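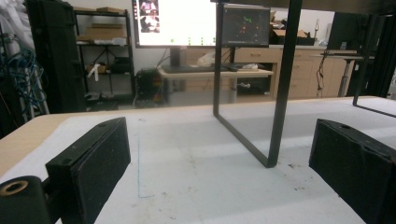 Release 2, Sheet 8

Clurnska Work Surfaces: Data Card
Maintained by Ea Norðdahl
Last revised Oct 18, 2018

Summary
Clurnska is a collection of 310 records on shared worktables and the condition of their coverings. It was compiled for the Wondden facilities office, which needed a common way to decide when a covering should be cleaned, re-marked or replaced.

Contents
Each record has a table code, a condition grade and a short note. Sheet 8 concerns a table with a white-gray work surface. Light wood shows along the left side where the covering ends. Smudges and small dark specks are scattered over the surface, more of them toward the right. A faint blue line turns a right angle and is entered under "markings" as a corner outline. The black metal frame standing on the table is entered under "fixtures".

Grading
Grades run from 0 (clean) to 4 (replace). Specks and smudges are graded together. Drawn lines are never graded as dirt – they have their own field, even when they are hard to read.

Files
surfaces.csv – one row per record
notes.txt – free text, in table code order
grades_old.csv – grades under the Doležal scale, kept for comparison only

Known issues
Notes from the Flunitz building are shorter than the rest and often omit the edge material. Table codes were reassigned in December, and older codes remain in grades_old.csv. Free text is limited to 400 characters, so some longer notes have been shortened.

Use
The collection may be used for maintenance planning and teaching. Corrections should be sent to the maintainer with the sheet number and table code.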